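August, 7:40 p.m.

Second pass through the Griltdale handling rules with Beverley. Section 3 now says both marker cubes must be seated and checked before any cloth task starts, and rechecked after every break. The old text said "periodically," which each operator read differently.

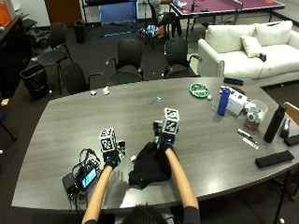 Gloves on, both cubes mounted, black cloth on the table.

Still open – cable routing. I want a fixed path for the leads and a clear near edge; Lionel thinks a note is enough. Log stands at 3,170 episodes, 102 of them flagged for review. Flag codes go in Section 5. Draft to Lionel tomorrow.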